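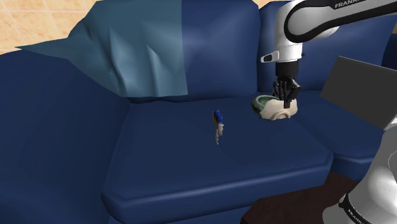
**What is Larnard selling?** Simulated household scenes for people who train and test robot arms, sold by subscription from its office in Hustcombe.

The service, called Lolla, opened to small labs in June. The basic plan comes with 100 scenes and the full plan with 500. Each one loads with an arm in place and objects set out to pick up. Users can move things, swap them or start over.

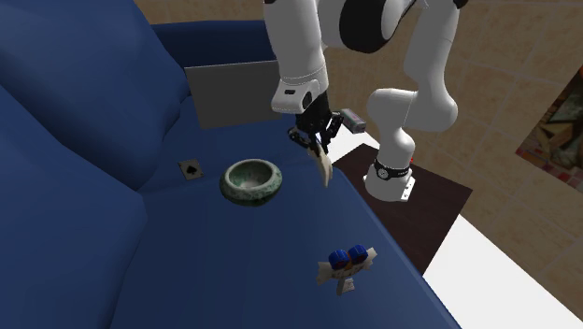

The full plan also includes extra camera views and a log of every grasp. We tried the basic plan for 2 weeks. Setup was simple – one download and a license key – but the manual is thin on changing grippers, and support took a while to answer.

Larnard says a new manual is on the way.

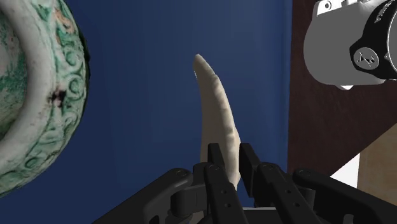 *By the Fakhoury Newsletter staff | December 2018*

Current users keep their price when they renew. New labs can ask for a trial key through the Lolla sign-up page.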